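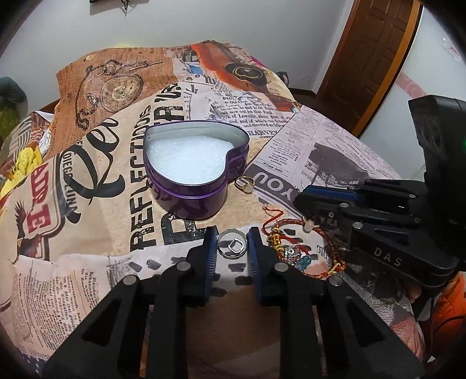

A dropped ring is a safety report

27 May 2018

Small things get dropped. At Covero we logged 48 failed picks in 100 tries on rings, earrings and other jewelry, and 13 of those ended with the piece somewhere other than where the log said it was. It is the 13 that bother me.

The fault was simple. The grippers judged a hold by how far the fingers had closed. A thin ring barely changes that number, so a miss and a grip looked the same, and the software went on to the next step with nothing in its fingers.

Kettler's answer was to squeeze harder. I think that is wrong. More force bends a thin band, and it does the same to a fingertip that gets in the way - these tools are used with hands close by.

I would rather have a slow machine that stops and says it doesn't know. Until the November update does that, a person should check every pick, and every miss should go in the same book as a pinched finger.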